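When I first asked the lead tester at Gokarwood how many grippers a small shop needs to try before buying one, she laughed and poured us both more coffee. The answer took the rest of the afternoon – and most of it had to do with cups.

Gokarwood makes and repairs small household goods, and for the past year it has also run a modest bench where two arms sort, lift and put away the sort of things you would find in anybody's kitchen drawer. The bench has had three grippers on it in that time. The first, the Stollby, is a plain parallel pair with flat pads. The second, the Prolla, has longer fingers that curve on the outside. The third is a soft set the team put together themselves, and which she talks about the way other people talk about a dog that never did learn to sit.

"Everybody asks me which one is strongest," she told me, "and I understand why, it's a number and you can print it. But I don't think we've ever lost an afternoon to strength. We lose afternoons to shape. You close on something that's narrower at the bottom than it is at the top, and it wants to walk down out of your fingers, and then you're mopping."

They do a lot of mopping, I gathered. She keeps a towel over the back of her chair.

## Starting with the dull objects

The comparison began last April with a list of 20 household objects, each tried with every gripper, on the same arm and under the same lights. The list was argued over for a good long while. One of the engineers wanted nothing but blocks and cylinders, so the results would be clean. She wanted the things people hand her when they visit.

"Somebody always hands you their keys," she said. "Or a mug with the handle on the wrong side. I wanted to know what happens with that stuff before it happened in front of a customer."

So the list came out as a compromise, with some tidy shapes at the top and some very untidy ones further down. By the end of the first round they had logged 682 attempts. She had the whole thing in one long spreadsheet, color-coded in a way she admits makes sense only to her, and she scrolled through it for me with real affection.

The Stollby did well with anything that had two flat sides. The Prolla was slower to line up, and it bumped into its neighbors more often, but it was kinder to round things. As for the soft fingers, they were wonderful on fruit and hopeless with anything thin.

"I had a favorite going in," she said, "and I won't tell you which, but it came in second."

## The wrist camera argument

I had expected the grippers to be the touchy subject. It was the cameras that made her sit up. The team began with one fixed camera above the bench, on a Prolla mount, and added a small one at the wrist only after several people had grumbled about it for weeks.

"The overhead view is lovely for planning," she said. "You see the whole table and you feel very clever. Then the arm comes down over the thing you want and you've got a beautiful view of the back of an arm!"

The wrist camera has its own troubles. A finger can hide the very edge it is about to touch, a white dish on a white table nearly vanishes, and shiny metal throws back gray shapes that the software is happy to take for something solid. Deep containers are worse again, dark on the inside with bright bits poking up. She asked the controller people at Asamoah, who supply the box that ties it all together, whether they could adjust exposure as the arm moved in. They sent an update, and it helped with the containers and did very little for the metal.

She still wouldn't go back. Given the choice, she'd keep the wrist view and give up the other one, "and I'd complain the whole time, but I'd keep it." We spent a while looking at views from the wrist, a full steel cup in one and a packed brown container in the other.

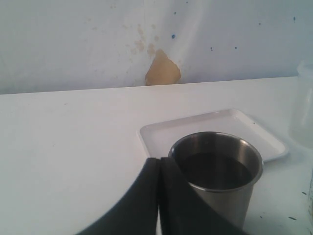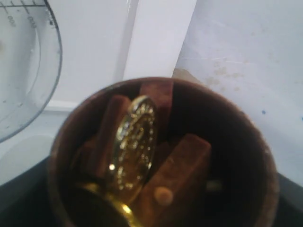
## What she would buy now

I asked for a recommendation and she gave me two, then took one back. For a shop that handles mostly boxes and blocks, she'd get the Stollby and spend whatever was left over on spare pads, which wear faster than the catalog lets on. For a mixed table she leans toward the Prolla, as long as there's room between the objects for those longer fingers to get down.

The next round starts in April, with 9 new objects on the list and a different set of pads. She is thinking of adding a second light as well, low and off to one side, though the engineer who likes clean results has already told her that it ought to wait its turn.

"He's probably right," she said, folding up the towel. "I'll put it in anyway, on a Friday, when he's out."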